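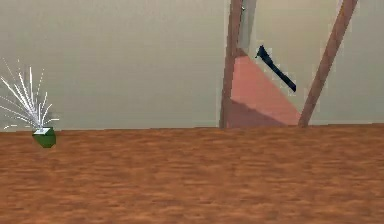 Druder simulator, house set: doorway beside a potted plant, wood floor in the foreground.

Visit report: Druder at the Mastutia offices, 23/05/2020

The purpose of the visit was to see Druder, a subscription simulator for indoor robot navigation, run on Mastutia's own hardware before we decide on a trial. Přemysl Šimko ran the session. Vichien Saengthong, who maintains the scene library, joined for the second half.

The base package contains 500 house layouts. Mastutia quotes 3,241 furniture and household models, supplied with collision meshes. Scenes load from a plain config file, and a reset between episodes took under a second on the desk machine. We ran 16 episodes in parallel without a crash. Memory use climbed slowly during the run, and Šimko logged it as a known leak with a fix due in June.

Camera output is low resolution by default. Wood grain smears, and thin parts such as plant leaves come out jagged. Higher settings are available at a cost in frame rate. For training a navigation policy the default is probably adequate; for reading labels or small fittings I would not use it.
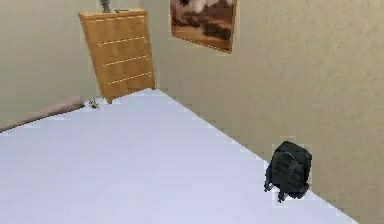

3 min read

Camera pitch and roll can be set per episode. With both applied, a chest of drawers leans well off vertical and the wall line behind a black backpack becomes a long diagonal. Our current tool, Arna, fixes roll at zero, and we have had to add it afterward in post-processing.

Drawers and doors are separate joints in the scene file. Saengthong opened the file for one dresser and changed the friction value by hand. There is no graphical editor for this yet. Wall pictures are flat textures and carry no semantic label, a gap for our object search work.

Licensing is per seat, with a minimum of three. Export to the Botha format is included, although lights are dropped on export and have to be placed again.

Open items: written price for a one-year term, sample logs with depth, and confirmation that the leak fix will reach trial users.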